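The Slow Hands of Messtead

The breakfast service at Messtead, a residential home for older people, used to begin with Jennylyn Dizon and a pair of scissors. She would cut the tops off the cereal bags, fill the bowls, wipe the counter and have the first trays out before most of the residents were up. She has done this for 12 years. In September she was told that part of the job might go to a machine, and that she should think of it as help.

"I asked them, help with what part?" Dizon says. "The pouring takes me no time. It's the talking to people that takes time, and I don't want help with that."

The machine, or the promise of it, comes from Tadeck, a small firm that rents a workshop on the far side of Preltham. Tadeck wants to put two-armed robots into care home kitchens, where they would portion dry food and tidy surfaces. Its pitch to managers is short and easy to like. Kitchen staff are hard to find and harder to keep, so give the dull jobs to a pair of arms and let people do the caring.

I have heard versions of that pitch in warehouses, in laundries and once in a mushroom shed. The dull jobs do sometimes go away. What comes in to replace them is often duller, and it tends to pay the same or less. So I went to the workshop to see who was doing what.

Tuva Blomqvist, who runs the trials, met me at the door and was more frank than I expected. The arms work at a walled table with a few ordinary household things on it. Oats were the task of the day. She wanted me to understand that a soft bag is a hard problem, and I believe her. A bag sags and folds, and the grip that was right a moment ago may be wrong now. 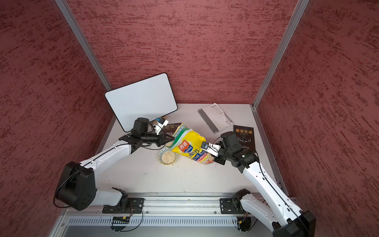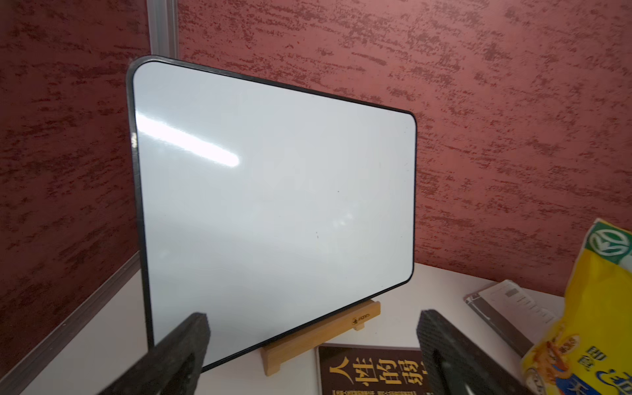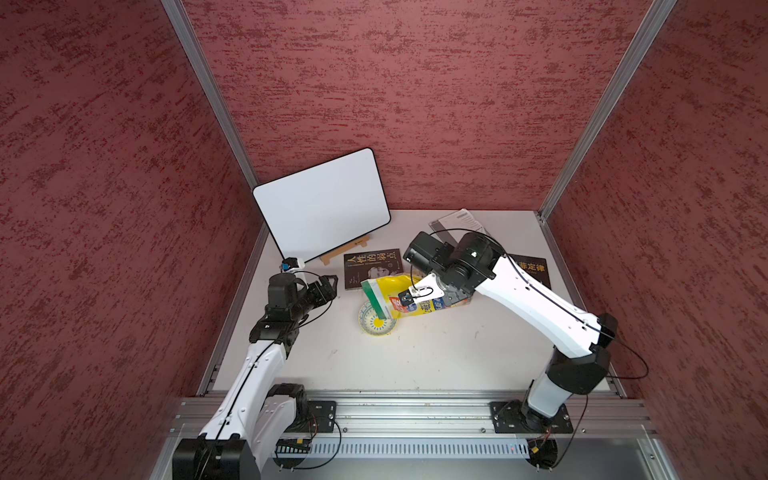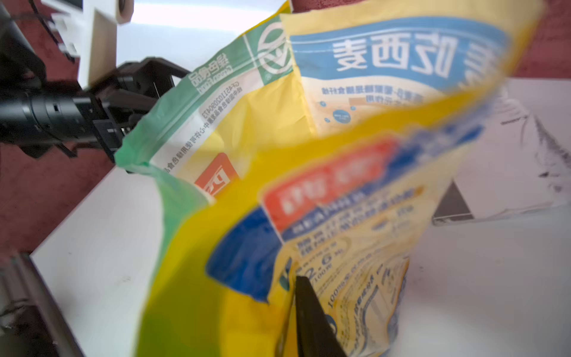

Blomqvist thinks a working kitchen could have one of these in 22 months. She gave me that figure twice, and both times she looked at her colleague Itzel Nava before she said it. Nava looked at the floor.

Nava's own job is worth a closer look, as it didn't exist at Tadeck until last year. She was hired as a kitchen tester, having cooked in a school for most of her working life. She now spends her shifts setting out the items for a trial, watching, noting the result, and setting them out again. When a trial goes badly she cleans up. When it goes well she also cleans up.

"People hear robots and they think I've got my feet on the desk," she told me. "I've never swept so much in my life."

She isn't bitter about it. The hours are regular and her back hurts less than it did over the school stoves. But she misses being good at something other people could taste. She says she knows when a grip is going to slip well before it does, from the way the bag creases, and there is no box on her form for that. The form asks for pass or fail.

This is the part of automation that rarely makes it into the brochure. Somebody who knows the work has to stand beside the machine and lend it what she knows, and her title and her pay seldom reflect the loan. At Tadeck, testers earn less than the engineers by a wide margin. Blomqvist didn't dispute this when I raised it. She said it was "something we're looking at," which is what employers say.

Back at Messtead, the manager, Xóchitl Zepeda, has her own reasons to be interested. She has 3 kitchen posts and has not managed to fill them all at once since she took over. On bad mornings she puts on an apron herself. She is fond of Dizon and says so, and she insists that no one will lose a job. When I asked if she would put that in writing, she said the board would have to decide.

I also asked her what would happen to the minutes the machine saved. She talked about conversation, companionship, a cup of tea taken sitting down. It sounded lovely. Then I asked whether those minutes would appear on the schedule as time set aside for residents, or whether they would be swallowed by the laundry. She laughed and said I had clearly worked in a care home.

Getsemaní Villaseñor has, for a long time, and now represents kitchen and cleaning staff through Huerta, a workers' advice center in town. She has no quarrel with machines as such. She remembers when the dishwashers came in, and she wouldn't go back. Her complaint is with the order in which things get settled. The equipment is chosen first, then the floor plan, then the shifts, and the people who do the work are shown the result at a meeting with cookies.

"Ask them at the start," she says. "Jennylyn could tell you in five minutes which jobs she'd hand over. It wouldn't be the oats."

She's right about that. I did ask, and Dizon had her answer ready. She would give up the big pots, the bins and the high shelf where the flour is kept. Those are the jobs that hurt. None of them is on Tadeck's list, and when I put this to Blomqvist she said heavy lifting would need a different arm, a bigger budget and a lot more safety paperwork.

So the machine takes the light work and leaves the heavy, and the light work was where Dizon caught her breath. She fills the bowls standing by the hatch, where she can see who has come down and who hasn't. Last winter that was how she noticed that one of the residents had stopped finishing his breakfast. She mentioned it to the nurse, and his medication was changed.

Zepeda will visit the workshop next month with two members of the board. Dizon has asked to go along. When we last spoke she was still waiting to hear if someone could be found to cover her shift.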